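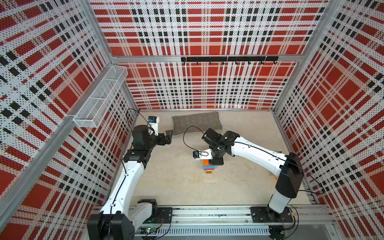 I had been promising myself the Batthorpe open day for years, and this September I finally got on the early bus with a cheese sandwich and my good walking shoes and went. If you don't know it, Batthorpe is the old Engebretsen building down by the canal, three floors of workshops and studios that open their doors to the rest of us once a year. Admission was free, the coffee was a dollar, and I came home with sore feet and far too many leaflets.

My plan was to start at the top and work down, which lasted as far as the first landing, where a very nice woman was handing out slices of plum cake. So the middle floor it was! Most of that floor belongs to Trevik, and they had made up a number of small work bays to show what can be done with perforated wall panels. I am a pegboard person from way back (my father had it all over the garage, painted a sort of hospital green), and I spent a good deal longer in there than my sister would have.

The bay I keep thinking about was the plaid one. Big, loud plaid, red and white and black, on the back and both sides, with all those tiny holes running through it in their tidy rows. I would never have dared. I'd have said it would give you a headache by lunchtime, and maybe it would if you sat in it all day, but with the silver aluminum rails and posts around it I thought it looked cheerful, a bit like the inside of a picnic basket. There was a black bar of little hooks along the back rail with nothing on it yet, and I stood there happily filling it up in my head with scissors, measuring spoons, the good tape measure, and the bad tape measure everyone is allowed to borrow.

I liked the white wire basket on the side wall too, a long one with dividers. It was empty as well, and I'd put seed packets in mine. And then on the pale floor toward the back lay a gray fabric mat with rounded corners and white piping, scattered with small starry shapes in yellow and orange, which had no business going with plaid and went with it anyway. I asked where I could buy one like it and was sent to two different desks, and at the second they wrote down my address, so we'll see.

I got talking to Indrek Eglītis by the stairs. He has been picking patterns for the panels since June, and he told me the plain gray still sells best, a fact he reported with real sorrow. He also gave me a tip I mean to use: put the basket up before any of the hooks, live with it for a week, and only then decide where everything else goes. I did mine the other way around in the laundry room and I've been ducking under a dustpan ever since.

Downstairs was Rerkora, the upholstery people, with 38 fabric samples clipped to a clothesline and a bin of offcuts you could dig through for pocket change. I dug. I have enough blue corduroy now for one and a half cushions. The top floor I only saw in a rush at the end, mostly printmakers, and the light up there is lovely in the afternoon, so do it first if you're better at sticking to a plan than I am.

A few practical things if you're thinking of going next year. The elevator is small and slow, and the line for it was long by noon. The canal entrance is easier than the street one if you have a stroller. Bring cash for the cake.

Posted 2018-09-17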